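Biltcombe water main renewal enters second phase

Alau to replace ageing cast-iron pipework beneath Stevens Road and the lower town

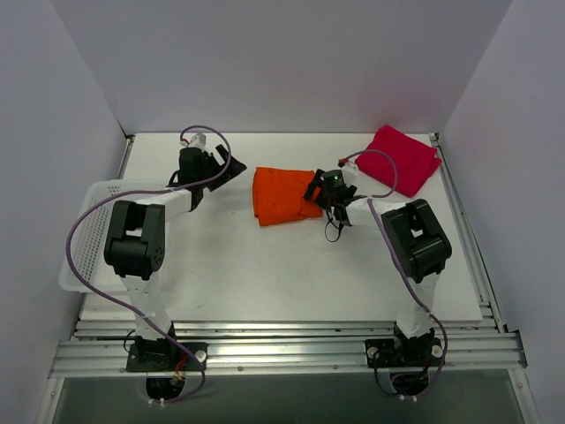 Montserrat Barrios
Network Communications Manager, Alau

Alau will begin the second phase of its mains renewal in Biltcombe in January. The work covers 870 metres of distribution main between the Stevens Road pumping station and the junction with Mill Lane, and follows the first phase in the upper town.

The existing main is grey cast iron with run-lead joints. Repair records show repeated joint failures on the lower section, where the ground is clay and moves with the seasons. The new main will be polyethylene, laid mostly by pipe bursting inside the line of the old one. Open trenches will be needed at the launch and reception pits, at valve positions and where the main passes under the culvert.

A total of 56 service connections will be moved to the new pipe. Customers will receive a card before their supply is interrupted. Each interruption is planned to last no more than 2 hours, between 9.30am and 3pm. Water may look cloudy for a short time afterwards - running the kitchen cold tap should clear it.

Stevens Road will remain open under temporary signals. Mill Lane will be closed to through traffic while the culvert crossing is built, with access kept for residents and deliveries. Footways will stay open on at least one side.

The contractor is Orkutari, which also carried out the first phase. Its site compound will be on the former coal yard behind the station car park. Pipe strings will be welded there and pressure tested before they are taken to the pits.

"The lower section has had more than its share of bursts, and patch repairs have stopped being good value," said Montserrat Barrios. "We have planned the valve changes so that the school and the health centre can be fed from the other side while we work."

Lead supply pipes found on the company's side of the boundary will be replaced at the same time. Owners of lead pipes on private land may apply for a grant towards the cost.

Plans can be viewed at Biltcombe library during opening hours.

Ends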